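# Two fuzzy blankets on one bed: how do I stop them from migrating? 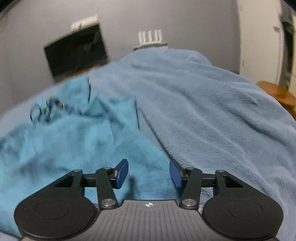
*The bed, both blankets on it.*

**Deepika Nambiar**

I have two fuzzy blankets on one bed and they will not stay where I put them. I make the bed in the morning, and by bedtime the top one has slid toward the foot end and the bottom one has wandered off to the left, as if they'd had words.

Things I have tried:

- Tucking both in at the foot. Lasts until someone sits down.
- Tucking only the bottom one. The top one leaves faster.
- Safety pins. I found one with my heel at 3 a.m. and we are done with safety pins.
- Swapping the order. The same thing happens, with the names changed.

The mattress is a queen. I bought both blankets in July, when they were cheap, from the Avitz outlet by the highway. The care labels are long gone, so don't ask me for the fiber content. I also don't own a duvet cover and would like to keep it that way, having once lost most of an evening inside one.

My second problem is folding. Every time I fold one of these in quarters it turns into a loaf about the size of an ottoman and rolls off the shelf. My sister says to roll them. My sister has a linen closet. I have one shelf above a water heater door, and it's 8 inches high.

Is there a way to make a bed with two of these that survives an ordinary day? I'm not after hotel corners. I'd settle for getting in at night without having to do the whole job over.

---

**Lumturie Vidmar**

Fuzzy on fuzzy ought to grip, and it does for a while, but the pile on most of these lies in one direction, same as a cat. If both blankets have the pile running toward the foot, every little tug helps the top one on its way down. Brush your palm along each blanket from head to foot, then back. One way feels smooth and the other way drags. Put the bottom one on with the smooth direction pointing at the pillows and the top one with the smooth direction pointing at your feet. They'll catch on each other a lot better.

Then stop treating them as two blankets when you make the bed:

1. Lay the bottom one flat and pull it up until it's a hand's width short of the pillows.
2. Lay the top one over it and line up the foot edges only. Ignore the sides for now.
3. Lift the mattress corner and tuck both layers under together, in one go. Push them in to the elbow. A fingertip tuck on a thick blanket is just decoration.
4. Fold the top edge of the upper blanket back over itself, a forearm's depth or so.
5. Leave the sides hanging. If you tuck the sides, you'll yank them out getting in, and the foot will come with them.

If they still creep, get a set of sheet suspenders, the elastic straps with a clip on each end. I use a pair called Harness and have no complaints except the color. Run them under the mattress at the foot end, and clip through both blankets a couple of inches in from the edge. They're flat enough that your heel will never know.

For the shelf: fold in thirds lengthwise, then from one short end fold toward the middle, and the other end toward the middle, and close it like a book. Kneel on it. I mean that, there's a lot of air in there. Put it away with the closed spine facing out. Whether two of them will fit in 8 inches I can't promise. One will. The other one can stay on the bed, where you apparently need it.

Wash them separately, low heat, no softener. Softener makes them slippery and you'll be back here.

---

**Berisha**

just use one blanket

---

**Deepika Nambiar**

Lumturie, you were right about the pile. Both of mine were pointed at the foot of the bed. I turned the bottom one around and did the elbow tuck, and this morning they were off by maybe an inch, which I can live with. No straps yet. The book fold fits on the shelf if I lean on the door.

Berisha, I'm cold.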